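Umzug, Woche drei, und ich schreib das hier schnell zwischen zwei Kartons. Wer nur wegen der Küche liest: kommt später, versprochen.

Also, Sauerteig. Das Glas hat den Umzug überlebt, auf dem Beifahrersitz, angeschnallt. Mehwish hat gelacht. Soll sie. Der Ansatz ist vom Januar und hat schon zwei Wohnungen gesehen, der wird nicht in den Kofferraum gestellt.

Neue Wohnung heißt neuer Ofen. Ein Gebru, Gas, vom Vormieter übernommen, zeigt an was er will. Erstes Brot: unten schwarz, oben bleich. Zweites Brot: besser, aber flach wie ein Brett. Drittes hab ich gar nicht erst angeschnitten, das ging direkt in die Semmelbrösel. Davon haben wir jetzt genug bis Weihnachten.

Was geholfen hat - Blech unter den Topf, zweite Schiene von unten, und den Teig abends noch kalt stellen. 700 Gramm Mehl, davon 50 Roggen, der Rest Weizen. 13 Gramm Salz, mehr mag Anum nicht. Wasser nach Gefühl, das Mehl hier von der Mühle Ravura säuft deutlich mehr als das alte. Muss man sich dran gewöhnen. Falten, warten, falten, warten, dazwischen Regale anschrauben. Geht erstaunlich gut zusamen.

Ghazala schwört ja auf Gärkörbchen aus Holzschliff. Ich hab immer noch die Salatschüssel mit Geschirrtuch. Klebt manchmal. Egal. Ein gescheites Messer zum Einschneiden bräuchte ich mal, das alte ist in irgendeinem Karton und auf allen Kartons steht "Diverses". Danke an mich selbst.

Gestern dann Brot Nummer vier, und das war richtig gut. Kruste laut, Krume offen, halber Laib weg bevor er kalt war. Mahmoud kam eigentlich wegen der Waschmaschine und ist mit einem Viertel Brot wieder gegangen. Die Waschmaschiene läuft übrigens noch nicht.

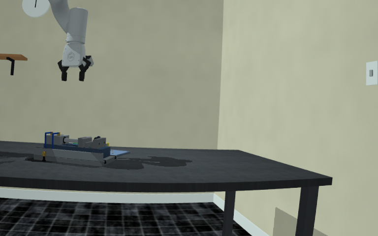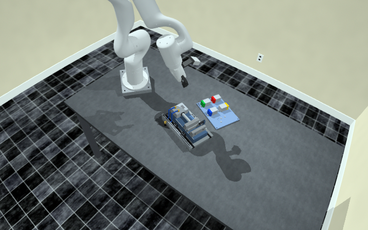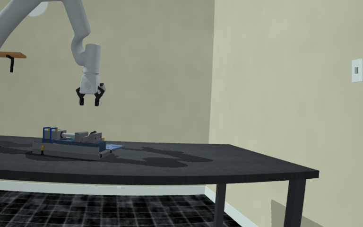
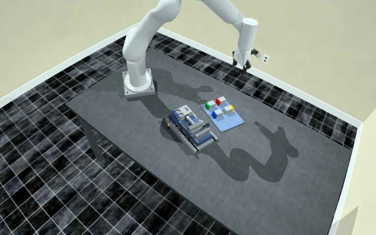 Kann man den Ansatz im Kühlschrank lassen, wenn man zwei Wochen weg ist?
Zwei Wochen gehen gut, vorher einmal füttern und den Deckel nur auflegen. Danach zweimal auffrischen, dann erst backen.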